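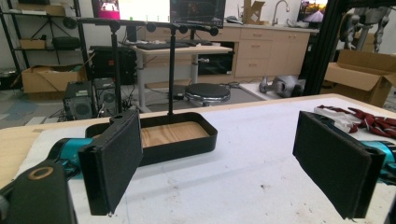

News > Local > Town Services

Sellel's new parking app promises fewer circling cars

The town of Sellel will put 200 downtown parking spaces on a phone app called Puvico starting in March, and officials say drivers will find a spot in two minutes. They have not said how anyone measured that.

Puvico was tried last fall in Vindholm, a town with wider streets and a parking garage. Sellel has neither. The company's report on that trial runs to a single page and leaves out how long drivers were looking before the app came along.

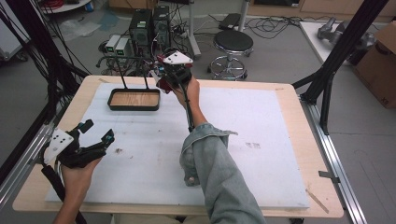
The meters on Market Street will stay for now — the town would not say for how long. Drivers without a smartphone can pay at the front desk of the library, which closes at 5 p.m. Paid parking runs until 8.

Nesrin Yurt owns Kırmızıgül, a bakery on the corner of Market and Third. She said her customers stop for five minutes and leave. "Now they need a password to buy bread," she said.

A town spokesman said 500 people had signed up for updates. Asked how many of them live in Sellel, he said he would check. The town had not sent a figure by late afternoon.

Related
Library hours cut again
Third Street repaving pushed to summer
Letters: Who asked for paid parking?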